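Bimanual demos with handheld grippers: how many per layout, and when to start recording?

Posted in: Data collection and imitation learning

mkessling_lab

We are gathering demonstrations for a two-arm policy with a pair of handheld grippers and a head-mounted camera. The task is to pack a tissue box into a wooden box that has a sliding lid. One person does all the demos at the same desk. The plan was 200 episodes, and we have finished them.

Training loss is fine. On the robot, the policy handles the tissue box well enough but does badly at the point where the second hand should join in. Either the second arm stays where it is with the jaws open, or both arms go in together and meet over the box.

Things I have already checked:

Clock offset between the two gripper streams. It is under one video frame for every episode I sampled.

Marker tracking. The right gripper has two markers and the left has one that faces sideways. Dropouts are short and get interpolated.

Gripper width calibration, redone in February after we changed the fingers.

My questions are these. Is 200 simply too few for a task with two hands? Should the lid be partly open at the start of every episode, or should that vary? And does it matter that the idle hand is in view for most of the recording?

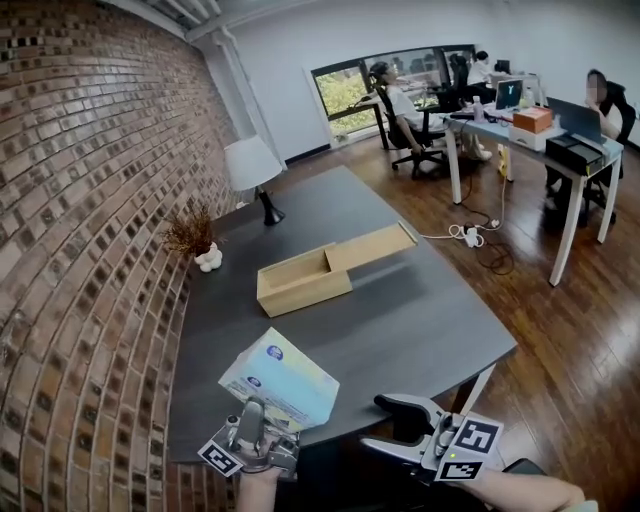

The desk is in a shared office, so the background changes from one session to the next. I have not masked anything. I would like to avoid masking if possible, as the final setup will also be in an office.

Episodes are trimmed by hand. I cut at the first visible motion of either gripper and at the last release.

Trevor Lambert

Before you collect more, look at what the idle hand does in the 200 you have. Plot the right gripper's position against time for all episodes on one chart, aligned on the moment the tissue box is first grasped. I expect you will see the right hand start to move at widely different times. A person waiting for the other hand drifts, hovers, and goes early or late depending on mood. The policy sees nearly the same view with two different labels and averages them. Averaging "wait" and "go" gives you an arm that creeps or stays put.

What worked for us on the Meslow cell, which was a similar two-handed packing task:

Write down a fixed trigger for the second hand. Ours was "move when the object is over the opening". Any trigger will do as long as it can be seen by the camera.

Give the idle hand a rest pose, jaws open, and return to it every time. Keep it in view. If it leaves the view you lose the markers and the pose has to be guessed from the last good reading.

Discard episodes that break the trigger rule, even if the task was completed. We threw out a lot of clean-looking demos this way and the result improved.

On the lid: vary it. If it is always at the same opening, the network has no reason to look at it. I would record 20 episodes at each of several lid positions, including a few at an angle across the back of the box, and move the box on the desk between blocks. Twenty is enough per block if the timing is consistent.

On trimming: your cut at "first visible motion of either gripper" removes all examples of the idle arm at rest before the task starts. Leave a second of stillness at the front. The same at the end, otherwise the policy never learns that it is done.

The single side marker on the left is a weak spot - when the wrist rolls, that marker turns away from the camera. Check whether your dropouts fall in the same part of each episode. Short gaps are harmless when scattered and harmful when they all land on the insertion.

gesidley_user4

just collect more. we had the same thing and went to 700 and it got better. didn't change anything else. also use a bigger batch size

Takeshi Yokoyama

I agree with most of what Trevor wrote, with two additions.

First, the number. 700 episodes from one operator with the same habits will mostly teach those habits. Splitting the work between two people helped us at Shibata more than doubling the count did, provided both followed the same written protocol. Without the protocol it made things worse, for the reason Trevor gives.

Second, the background. I would not mask it either. People at the other desks and changing light through a window are useful variation for an office deployment. The risk is a background that correlates with the layout. If all "lid half open" episodes were recorded in one afternoon, the window can tell the policy which block it is in. Interleave the layouts inside each session, and hold out one complete session for validation. A random split over episodes will hide this problem, since neighboring episodes look almost the same.

For the arms meeting over the box, check that both gripper trajectories are expressed in one common frame. If each is stored relative to its own starting pose, the policy has no direct measure of the distance between the hands. We added the relative pose between grippers as an input and the collisions mostly stopped. The Cilosholm converter drops this field by default - look for it in the export settings.

mkessling_lab

Thanks. I made the plot. Right hand onset is spread over more than three seconds, so the trigger rule goes in first. The relative pose was missing from the export as well. I will rerecord in mixed blocks with a one-second lead-in and post the results in this thread.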